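Tips for running a tidy table with hand-held grippers
======

Collected at the Flonley workshop, last added to in March. Most of these began as a scribble on the whiteboard and a few of them came from Aaliyah Gosselin, who has recorded more kitchen tasks than the rest of us put together. Steal whatever you like!

## Before anyone picks up a gripper

**Wipe the pads first.** The mesh pads on our fingers hold on to everything: flour, starch, the fuzz from tea towels. A barely damp microfibre cloth, one pass up and one pass down, then leave them open to air while you lay out the props. Don't use washing-up liquid. We did it for a fortnight and the pads went slick as butter.

**Check the fingers meet.** Close the gripper slowly on a folded sheet of paper and tug. If it slides out on one side, a screw has worked loose. Tighten, tug again, and carry on. This takes less time than putting the kettle on and it has saved us whole mornings.

**Stand the markers up properly.** A marker that leans is a marker that will fall over halfway through a good run. Each one goes on its stand, square to the table, and gets a gentle tap with a fingertip. If it wobbles, a blob of white tack under the foot sorts it out.

**Clear the floor on your side.** Bags go on the shelves or well back from where you're stepping. You'll be watching your fingers (the gripper's fingers, I mean) and your feet will find every strap in the building.

## Plates, the good bit

I love plate work. It looks so simple and there's so much to get right! Our rule is that a loaded plate is gripped at the rim, with the pads flat against it top and bottom, and lifted straight up by a hand's width before it goes anywhere sideways. Shinji Nomura wrote that one down after watching a bowl of dried chickpeas cross the room faster than he did.

Round food is the real test. A cabbage, an orange or a big onion will set off towards the low side the moment the plate tips, so pick things with a flat spot if you can, or take a thin slice off the base with a knife so that it sits. Leaving the slice off is fine for practice, and quite good fun, but keep the plate low over the table while you do it.

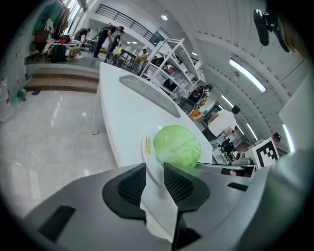
*Cabbage on a plate, held between the padded fingers, with the plate on a tilt.*

A few more things we've learned to do with plates:

- Use plain ones. Heavy patterns and gold edges are a nuisance when you're going through the recordings later.
- Dry the rim, even when the rest of the plate can stay wet.
- Put the load over the middle, or a touch towards the gripper. A heavy thing at the far edge will twist the plate out of the pads.
- If it starts to go, put it down. Never swoop in with your free hand, as that spoils the take and you'll probably pinch a finger as well.
- Stop at 10 lifts and swap hands or swap people. Your wrist will tell you to stop eventually, but your technique goes first.

## Real vegetables or plastic ones?

Real, whenever you can manage it! Plastic veg weighs next to nothing and bounces. A proper cabbage has heft and squeaks a bit in the grip, and you get all the small differences in shape for free. It'll do for about six sessions if it spends its nights in the fridge, wrapped in a dry cloth. Once the outer leaves go limp, peel them off and you've got a slightly smaller, perfectly new cabbage.

Anything that's been used as a prop is compost afterwards. We don't eat it. It's been on the table, in the pads and very possibly on the floor. Put a strip of tape on the fridge box saying PROP so that the lunch crowd leave it alone.

## House standards for a take

These are pinned by the door, and we stick to them even when we're in a hurry:

1. Say the task out loud before you start. "Plate to tray", "cabbage to plate", whatever it is.
2. Start with the gripper open and still, and count to three in your head.
3. One task per take. If you spot something else that wants tidying, leave it.
4. Move at the speed you'd carry a full mug of tea.
5. Finish open and still again.
6. Dropped it? Keep the take, mark it as a drop, and start a new one. Drops are useful, so please don't bin them!

Other people can carry on working nearby, and it's good to have a bit of ordinary life going on behind. They do need to know they may be recorded, so there's a sign-in sheet for everyone in the room, visitors included. Blank the sheet of old names at the start of each month.

## Putting away

Grippers go back with the fingers open. Leaving them shut squashes the mesh flat and it takes ages to spring back. Charge anything that needs charging straight away, while you still remember which one was low.

Plates get washed by hand, in warm water, and stacked with a sheet of kitchen roll between them. If you label yours, put the label on the underside, well clear of where the pads go.

The spare pads live in the Holine tub, second drawer down. When you open the last packet, write it on the board.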